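Cliseck Table Kit: data card and notes on the review unit

Revision of 2025-09-05
Status: under review, unit on loan
Licence for the recordings: internal use, research use on request

What this covers

The Cliseck Table Kit is a bench-top manipulation package sold for table laying and light clearing tasks. It comes with a two-finger gripper, a wrist camera, mounting hardware, a recorder and a licence for Asetlow, the software which logs the sessions and replays them. This file describes the recordings made with the review unit and sets out what was found in using it. It does not repeat the installation manual.

The arm is not part of the kit. Cliseck publishes a list of arms that the wrist plate will fit. Ours needed the adapter ring, which is sold separately and should be ordered at the same time as the kit.

Contents of the release

The release holds 278 episodes. Of these, 236 are marked complete and the rest are marked partial. Partial episodes are kept in the same folders as the complete ones and can be told apart only by the status field. Filter on that field before training. The default loader in Asetlow does not do it for you.

Each episode folder contains:

wrist -- the wrist camera stream, stored as numbered stills
joints -- arm joint positions and gripper opening, one row per still
task -- the instruction in plain English, one sentence
status -- complete or partial
notes -- free text from the operator, often empty

The wrist stream is stored at 30 stills a second. Joint rows are matched to stills by number and not by time stamp. The time stamps come from two clocks which drift apart over a long session, so use the numbers.

Tasks

All tasks take place on one table with ordinary household items: plates, bowls, cutlery, bread, fruit. Instructions are short and name the item and the place it should go. Some name a colour, as in "put the bread on the blue plate". Others give only a relation, as in "move the spoon next to the bowl". The second kind is harder to score, and the scoring notes for it were rewritten in April. Episodes scored under the old notes have been scored again and the old marks dropped.

Item positions were changed by hand between episodes. There is no fixed starting layout and no marks on the table to go by. Anyone who needs repeatable starts will have to work from the first still of each episode.

Wrist camera

The camera sits close behind the fingers and looks along them. Both fingers stay in view, which is useful for judging the gap before a grasp. The price is that the fingers and their mounts take up the lower part of every still, and whatever lies behind them is lost. Thin items suffer most. In the still that follows, the handle of the black spoon runs behind the right finger and its end shows again in the gap.

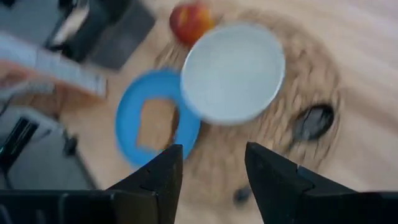
Enriquez Bench, Manipulation Group -- Product Review Section

Focus is fixed. The setting on the review unit was left as delivered, and the still shows what to expect of it at this kind of view: the wood grain is soft throughout, the weave of the mat is clear only in places, and the markings on the pale bar at the left can't be read. Colour holds up well enough to separate the blue plate from the white dish. Users who want to read labels from the wrist stream should plan for a second camera.

The lens can be refocused by loosening a grub screw in the housing. Cliseck states that this does not affect the warranty. It does affect the calibration file, which must then be made again. The calibration tool took two attempts to run on our machine and gave no message the first time.

Gripper

The fingers supplied are matte black with blunt tips. They close in parallel. The opening is wide enough for a slice of bread taken across its thickness or a piece of fruit of ordinary size. It is not wide enough to span a plate, and plates have to be taken by the rim. The manual says as much, though the product page suggests otherwise.

Grip force has three settings. The lowest was used for bread and soft fruit, the middle one for everything else. The highest was tried and then left alone. Force is set per session and cannot be changed during an episode, so a task that mixes bread and cutlery has to be run on the lowest setting throughout. A per-item setting is listed in the Asetlow release plan without a date.

Finger pads are meant to be replaced after 2,000 grasps. Asetlow keeps the count and shows a warning when it is reached. The count is held on the recorder and is lost if the recorder is reset, so write it down first. Flondik pads fit the same slots and were used for a small part of the episodes; these carry the word "flondik" in the notes field.

Known problems

1. Episodes that were stopped by hand sometimes lack the last joint row. The loader fails on these with an index error. Drop the last still and it will load.

2. The status field is set by the operator. It has been checked against the stills for complete episodes only.

3. Task sentences have not been made uniform. "Dish", "bowl" and "plate" are used loosely, and a shallow dish may be called any of the three.

4. Equipment at the side of the table shows in part of the wrist stream. It has not been masked. Models trained on these recordings alone may come to depend on it.

5. Exposure is automatic and moves when the white dish fills much of the view. There is a switch for fixed exposure in Asetlow, but it goes back to automatic on restart.

Intended use

The recordings are suitable for imitation learning on short table tasks, for testing loaders, and for comparing this camera position with others. They should not be used to measure grasp force or contact, as no force readings were kept. Results from one table and one arm will not carry over to another set-up without fresh recordings.

Open points for the review

Price per seat for Asetlow after the first year -- asked, no reply yet.
Spare finger sets -- listed, not in stock at the time of writing.
Cable strain relief at the wrist -- adequate for the loan period, to be looked at again before the unit goes back.

Changes to this card are kept in the file CHANGES in the same folder.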